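**NOTA DE PRENSA**
Pakberg, abril de 2021

# El barrio de Drurkberg recupera la fiesta de las familias del puerto

La Asociación Memoria de Drurkberg celebrará el próximo verano la fiesta de las familias afrodescendientes que llegaron a Pakberg para trabajar en los muelles. La cita no se organizaba desde que cerró el antiguo local social de la calle Kalunov, donde se reunían los vecinos al terminar los turnos de descarga.

El programa incluye un desfile desde la dársena vieja hasta la plaza del mercado, una comida popular y una tarde de música con coros de las parroquias del barrio. El pleno municipal aprobó en marzo el uso de la plaza y el corte de las calles del recorrido.

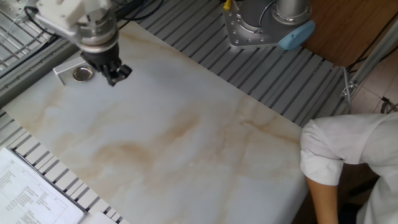
*Brazo robótico sobre una losa de mármol blanco.*

La última edición reunió a 900 personas, según el cuaderno de inscripciones que conserva la asociación. Esta vez el aforo de la plaza dependerá de las normas sanitarias vigentes en esas fechas. Quienes quieran asistir a la comida tendrán que apuntarse antes, y las plazas se asignarán por orden de solicitud. El desfile podrá seguirse desde las aceras sin inscripción.

## Exposición en la biblioteca

Durante las dos semanas anteriores a la fiesta, la biblioteca del barrio mostrará una selección del archivo fotográfico que han ido cediendo las familias. El archivo reúne 363 fotografías, entre ellas retratos de boda, grupos escolares, cuadrillas de estibadores y varias vistas del local de la calle Kalunov. 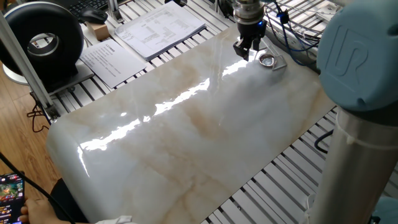
Las copias se expondrán con los nombres de las personas que ha sido posible identificar. En las demás, el visitante encontrará una ficha en blanco para anotar lo que sepa. La asociación pide que se indique también el año, aunque sea aproximado, y un teléfono de contacto.

La muestra se completa con 11 grabaciones de antiguos vecinos, que podrán escucharse en la sala de lectura. Hablan de los primeros alojamientos, de la escuela nocturna y de las huelgas del puerto. Tres de ellas están en inglés y tendrán transcripción en castellano.
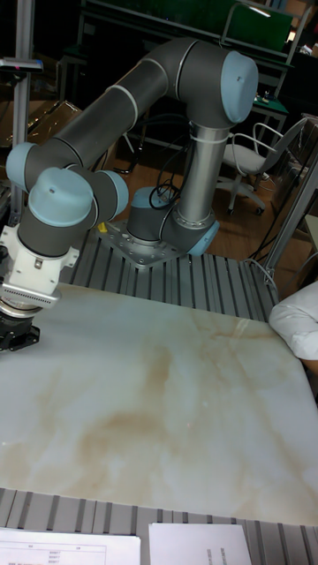 El presupuesto de la exposición es de 2.625 euros y se cubre con las cuotas de los socios y con la venta de un calendario. El transporte de los paneles corre a cargo del ayuntamiento. La entrada será gratuita, en el horario habitual de la biblioteca.

## Cesión de fotografías y documentos

El plazo para entregar material sigue abierto. Los originales se digitalizan y se devuelven a sus propietarios con una copia. También se aceptan carnés sindicales, cartas, programas de fiestas anteriores y partituras de los coros.
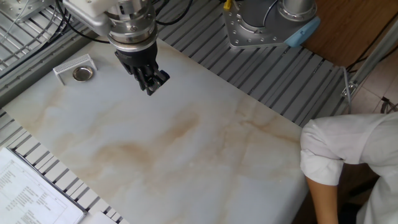 **I. Steinarsdóttir**
Responsable de prensa, Asociación Memoria de Drurkberg

Los centros escolares que deseen participar en el desfile o concertar una visita a la exposición pueden solicitarlo en la sede de la asociación, por la tarde, o en el mostrador de la biblioteca. El recorrido definitivo y los horarios se comunicarán a los medios cuando el ayuntamiento confirme los cortes de tráfico.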